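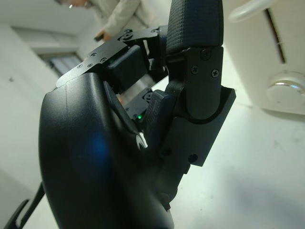 Girnley Repair Room: where we've got to with the grant

March 6, 2025
By Regula Plattner

We use cookies to see which pages get read. By carrying on you agree to this. Manage settings

Hello again to everyone at the Thaler fund, and sorry this is a bit longer than the last one. I was asked to keep it to a page and then the heating happened, so you're getting the full story.

The short version first. The Repair Room is open, people are using it, we have spent most of what you gave us on the things we said we'd spend it on, and there's one change to the budget I need you to say yes or no to (it's further down, under Money).

The room itself

When I last wrote we had the keys to the old wool shop on Tendberg Lane and not much else. The floor was the big worry. We lifted the carpet expecting the worst and found decent boards underneath, so the flooring money stretched to sanding and oiling them and there was enough left for a proper ramp at the door. I'm so pleased with the ramp! People with prams use it, people with shopping trolleys use it, and one gentleman wheels his broken mowers straight up it instead of asking somebody to help him lift them.

The shelves are up along the back wall. The sewing corner has the window, which caused a small argument with the clock and radio lot, but you can't thread a needle in the dark and they've got lamps now. The sink still drips. I've had two quotes for it and both seemed silly, so Steken Plumbing are coming to look in April and I'll let you know.

Then the heating. The boiler gave up in the second week we were open and we spent a fortnight in coats with a borrowed heater under the sewing table. Takings in the tea tin went up, mind you. The landlord did pay for the new part in the end, after four letters, and I've kept copies of all of them in case you want them for your records (they get quite short by the last one).

Who's been coming

You asked for numbers so I've gone through the sign-in book. We've had 100 items brought in since opening and 88 of them went home working. The ones that didn't were mostly kettles and hairdryers glued shut at the factory, plus a music box that had lost half its teeth before it ever got to us. We've stopped taking microwaves. I know the application said "small household appliances" and a microwave is small if you squint, but they're not safe for us to open and I'd sooner say so at the door.

Lamps are the most common thing by a mile, then trousers. I didn't see trousers coming at all. We'd planned one sewing morning a fortnight and it has gone weekly, and even then there's a queue for zips.

The bit I find harder to put in a report is that people stay. They bring a toaster and sit down while it's being looked at and they're still there an hour later, talking to someone from the next street they'd never met. I did try to think of a way of measuring this for section five of your form and I've left it blank. If you have wording other groups have used, please send it over.

Teaching evenings

We promised a run of evenings where people learn to do the repair themselves, and these are behind. The basic sewing ones have happened and were full. The bicycle ones haven't started, as our bicycle person has moved to the coast and I'm still looking for another. I'd hoped to have a name for you by now. There is a woman at the Girnley allotments who may be willing, but she wants to see the stand first and the stand is on order.

The lamp rewiring evening went ahead once, with people making up a plug and a flex from scratch under supervision, and I'd like to run it again with fewer people and more screwdrivers.

Money

Rent and insurance are paid up and the receipts are attached. Tools came in under what we'd guessed because so many were donated, and that has left us £40 a month in hand that was meant for replacements. I'd like to move it across to thread, zips, fuses and flex, which we're getting through much faster than I said we would. It doesn't change the total. Could you let me know by email before the end of the month? I've held off ordering until I hear.

The tea tin pays for tea, biscuits and now washing-up liquid. It isn't in the accounts and I've been told it should be, so there'll be a line for it next time.

What's next

The sink, the bicycle evenings, and a Saturday swap of outgrown school clothes that the sewing group came up with all by themselves. I've also been asked whether we'd open on a weekday evening for people who work, and I'd love to, but it needs another keyholder and I'm not promising anything until I've got one.

Do come and visit if you're over this way. Bring something broken, and ring first if it's a sewing machine so we can clear a table.

Regula

Get our newsletter: opening times and news from the room, straight to your inbox. Unsubscribe whenever you like.

Recent posts
Why we can't take your microwave
Sewing mornings are now weekly
Wanted: a bicycle mender with a free evening
The ramp is in!
Thank you for the lamps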